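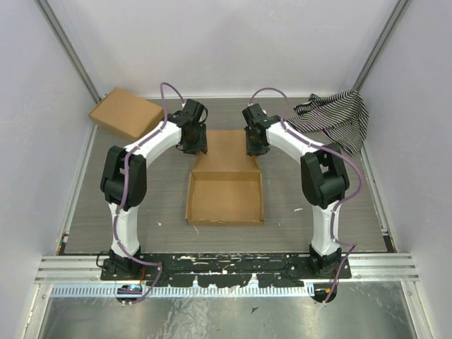 Every January the Flemudano league sells its fans a new tradition, and this year it was the silence. Before each opening match the crowd was asked to stand for one minute, hats off, in honor of "those who serve," a phrase the league has never defined. At the Jikdale ground 1,418 people stood. Most of them had also been given a keepsake of folded cloth with the club crest on it, made to be kept in a brown cardboard box, the plain sort with a shallow tray and a hinged lid with flaps at the sides. An empty one looks like something shoes might have come in. Filled, and handed over at a turnstile by a man in a blazer, it was supposed to feel like a duty.

I have nothing against standing up. I have stood for anthems in the rain, and for one or two I didn't know the words to. What bothers me is who pays for the feeling, and what they get back. The Jikdale keepsakes were paid for by Skomivico, a security contractor that was bidding at the time to run the gates at all 11 league grounds. The company's name was on the card inside. It was read out before the silence and again after it.

The league says the sponsorship and the bidding were handled by separate offices. Maybe so. I asked for the dates on which each office met and was sent a brochure.

Then there is the matter of the people who stayed in their seats. At Trình, a smaller club with a loud north stand, a block of season ticket holders sat through the minute. They were quiet. They didn't turn their backs or hold up signs. Within a week 740 of them had letters warning that "conduct during ceremonial observances" could affect renewal. The ticket terms say nothing about ceremonial observances. I read them twice, including the part on umbrellas.

A club spokesman told me the letters were "a courtesy." I asked whether anyone had lost a seat. He said no decision had been made, which is a strange thing to say about a courtesy.

Supporters of the minute make a fair point — plenty of fans were moved by it, and some have family in uniform. I spoke to several outside the Jikdale gates and I believe them. A few also said they'd have stood without being asked, and would have liked the 1,000 crowns in prize money from the keepsake raffle to go to a veterans' clinic. It went toward a hospitality weekend.

The league will vote on making the silence permanent before the season ends. Fans don't get a ballot. The clubs do, and so far none of them will say in public how they plan to use it.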